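The crock on the counter

Every kitchen I have ever rented had a drawer that wouldn't shut. The usual cure, if you believe the home shops, is to take everything out of it and stand it in a pot. Homia sells one for $163, in a colour it calls Orchard. I looked at it for a while and couldn't find what the other hundred and fifty dollars were for.

Still, utensils out in the open are back in favour, and Lekota, the Buvside storage shop, gave its whole front window to them in September. The pitch is that you'll cook more if the spatula is in plain sight. Maybe. I had mine in plain sight all winter and ate a lot of toast.

A rectangular holder does make more sense to me than a round one. It sits flat against the wall, and long thin things have a bit of room to lean. Chopsticks are the real test. In a drawer they roll to the back and part company, and in a wide jar they slide under the ladle.
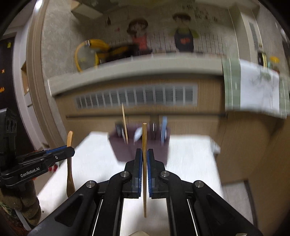

Kgomotso Jacobs thinks I'm being too kind. Chopsticks belong lying down in a tray, she told me, and anything standing on a bench near a stove collects grease whether you use it or not. She keeps 4 wooden spoons and a spatula out, and the rest goes behind a door.

I can't argue with the grease. A week after I filled my own holder, the handles at the back had a sticky film on them, and those were the ones I never reached for. The melon baller had no business being there at all.

So I've put half of it back in the drawer, which now shuts if you lean on it. The wooden things stayed out, mostly from laziness – they were drying there anyway. As for the Orchard pot, it's still $163, and the last time I walked past they had plenty.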